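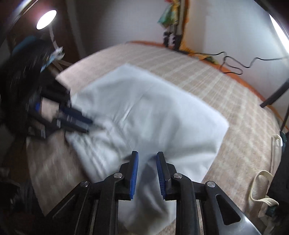
Urmas Priedītis
July

Search posts

Thread on cotton sheets, shrinkage and why the label size is so often wrong. I look after the linen for Vevby, a small guesthouse, so this is from the buying and washing end.

12 replies 31 shares

A flat sheet has two directions. The warp runs the length of the roll and is held under tension on the loom. The weft runs across. When the cloth first gets properly wet, the tension in the warp lets go, and most of the shrinkage is along the length.

This means a sheet that was fine on the bed when new can be short at the foot after a month and still hang correctly at the sides. People then blame the mattress.

2 replies 9 shares

Check whether the size on the packet is the cut size, the finished size or the size after washing. Many sellers print one figure and don't say which. Burnar print the finished size before washing. Urosar give both, in small type on the inside of the card.

I measure after five washes. One wash isn't enough, because plain cotton goes on moving for a while. After the fifth it has mostly settled and I write that length on the hem with a laundry pen.

Our last batch of Burnar flats lost 4% in length by that point. Width hardly changed. On a sheet sold as 270 cm long that is nearly 11 cm, or the greater part of a tuck.

7 replies 22 shares

Thread count. It is the number of threads in a square inch, warp and weft added together. That is all it should be. Some makers count each strand of a twisted yarn separately, and the number on the packet doubles without the cloth getting any finer.

I stop reading at 300. Past that, in single yarns, the weave is tight enough to dry slowly, and drying is where our costs are. A lower count in decent long-staple cotton outlasts it here anyway.

11 replies 18 shares

Percale and sateen are weaves, so you can have either at almost any count. Percale is one over, one under. It feels crisp and creases easily. Sateen floats the yarn over several others, which gives the sheen and also gives the surface more to snag.

We use percale throughout. The creases bother some guests. A sheet taken off the line slightly damp and folded at once will have fewer of them than one left in the basket overnight.

3 replies 6 shares

Polycotton: shrinks less, dries faster, creases less. It pills where feet rub, and it holds on to body oils more than cotton does. If you wash cool, you will smell this by the second summer. For a spare room it is a sensible choice.

Temperature. We wash at 60 for guest linen. At home I use 40 with a full dose of powder. Powder usually contains an oxygen bleach and liquid doesn't, so whites done only in liquid go grey over time. Softener leaves a coating that makes cotton less absorbent. I don't use it on sheets or towels.

14 replies 27 shares

Overloading does more harm than heat. Sheets wrap round each other into a rope, the middle of the rope never gets rinsed, and the spin goes out of balance. Two doubles and their pillowcases is a load in an ordinary home machine, whatever the drum is rated for.

Pillowcases also hide in duvet covers. Button the cover before it goes in.

1 reply 8 shares

When we send out, it goes to Kļaviņa on Thursday and comes back pressed. Their calender pulls the sheet lengthways while it is hot, so some of the lost length returns. It goes again at the next wash. Don't measure a freshly pressed sheet and think the problem has been solved.

Wear shows first where the shoulders and hips go. Hold the sheet up to a window. If that area lets through clearly more light than the edge, it will split within a few months. The old repair was to cut it down the middle, join the outer edges and hem the new sides. It works, but you are left with a seam down the centre.

5 replies 16 shares

I withdrew 43 sheets this year. Most had gone thin, a few had rust marks from an old airer, and the rest had simply become too short to tuck. The short ones were cut down for single beds, allowing 5 cm at each end for the hem.

What I add when ordering: mattress length, plus depth twice, plus a tuck of 20 cm at each end, then divide by 0.95. If you use a topper, include it in the depth.

Fitted sheets are a separate subject. The elastic fails before the cloth does, and I will write that up when I have the measurements.

4 replies 10 shares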